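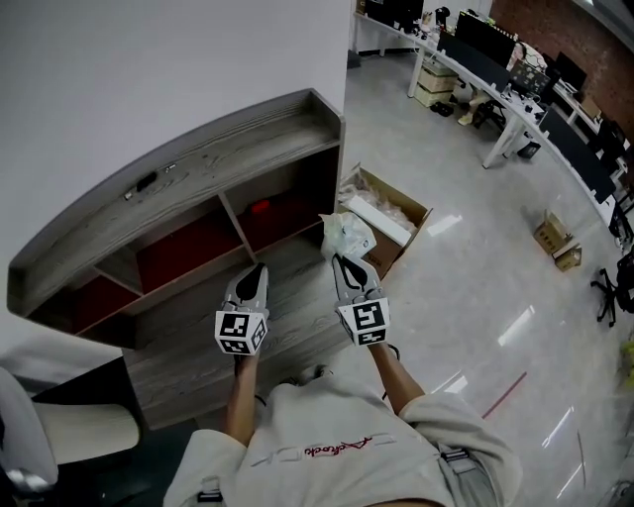

Larnham office clear-out scheme asks for more money before the first boxes have been counted

A scheme that promises to tidy small offices in Larnham and find new homes for what comes out of them is asking for a second round of funding, four months into its first. Some of the businesses that signed up are wondering what they have had for their trouble.

The scheme, called Gandus, is run by Prornach, a storage and fittings firm on the Zhuravel estate. It offers to go through cupboards, shelves and corners where packaging has piled up, sort the contents and take away whatever is not wanted. Low cabinets, the sort with open compartments that sit against a wall and collect odds and ends, are a speciality. So are cardboard boxes that have been opened and left on the floor with the wrapping still inside.

Prornach says the work saves its customers space and keeps usable things out of the tip. It has put in for a further £2,790 from the Larnham traders' fund, on top of the £950 it was given at the start.

The application, which runs to 12 pages, says that offices in the town "lose a significant share of their floor to unmanaged packaging". It does not say how large a share, or who measured it. A table on the fifth page lists the types of item handled, from plastic bags and clips to chairs, but the column headed "outcome" says "sorted" against every line. What sorted means is left to the reader. A bag that has been flattened and put back in the same box would seem to qualify.

Matvii Vasylenko, who wrote the application, said the wording was deliberate.

"People think tidying is throwing out," he said. "Most of what we do is decide. Is this a part of something? Does it go with the chair, or the shelf, or is it rubbish? That takes time and it doesn't leave a nice big pile you can weigh."

Asked whether anything had been weighed, he said it had not, but that scales were in the new budget.

Engelbert Gisler, who has a two-room office above the bank and was among the first to book, was less impressed. He had hoped to be rid of a grey cabinet that he bought second-hand and never liked. It is still there.

"They did a very thorough job of the inside," he said. "I had paper clips in there, a stapler that doesn't staple, instructions for a printer I gave away. All of it came out and got looked at. Then about half of it went back, in better order. I can't say it's worse than it was. I could have done it myself on a Friday with the radio on."

He was also left with a box of packaging that he was told would be collected separately. It was, nearly three weeks later, after two phone calls.

Other customers are happier. Marta Horobets, a bookkeeper on Mill Row, said she had been stepping over a carton for most of the year and would have gone on doing so. The visit took a morning. She now has a bare stretch of floor by the window and has put a plant on it.

"It sounds silly, paying somebody to deal with a box," she said. "But it wasn't getting dealt with, was it? You unpack the thing you ordered, you leave the plastic in case it has to go back, and then you stop seeing it."

She did not pay the full price, however. The first visits were covered by the traders' fund, and it is far from clear how many offices will book once they are charged. Prornach has not published a price list. Mr Vasylenko said the cost would depend on "the depth of the clutter", a phrase that also appears in the application without being explained there either.

The bigger claim is about reuse. Gandus was sold to the fund as a way of getting serviceable shelving and seating to people who need it, and its leaflet still says so on the front. The list of places that have received anything is short. A reading group at the library took some storage compartments, and a garage on the Zhuravel estate has had an office chair. The garage is Prornach's next-door neighbour.

Uliana Stelmakh, who speaks for the traders' fund, said members would look at the request in October and would want more detail before agreeing to it.

"There's goodwill towards it. Everybody has a cupboard they're ashamed of," she said. "What we haven't seen is what happened to the things. If a cabinet went to a school, tell us which school. If the cardboard was recycled, there'll be a slip from the yard. We asked for that at the beginning and we'll be asking again."

She would not say whether the smaller sum had been a mistake, but pointed out that it had been meant to last until the end of the year.

Khrystyna-Mariia Stasiv, who lets out several of the offices on the list, has a different complaint. She believes the scheme is treating the wrong end of the problem. Her tenants have plenty of shelving, she said, and a good deal of it stands empty while parcels are opened on the floor beside it.

"You can come in and tidy that as often as you like. It'll be back by the end of the month, the same box or another one. I'd rather somebody put a proper cardboard bin at the bottom of the stairs and emptied it. That would cost a lot less than this."

Mr Vasylenko said a shared bin had been considered and turned down because it "did not address habits". He accepted that none of the offices visited so far had been looked at a second time to see whether they had stayed tidy. Return visits are planned, he said, provided the money comes through.

The traders' fund has asked for written comments from any business that has used the scheme. They can be left at the library desk before closing time at 5pm, or handed to any member of the fund.

Contact the newsdesk | © Larnham local news, all rights reserved | Back to top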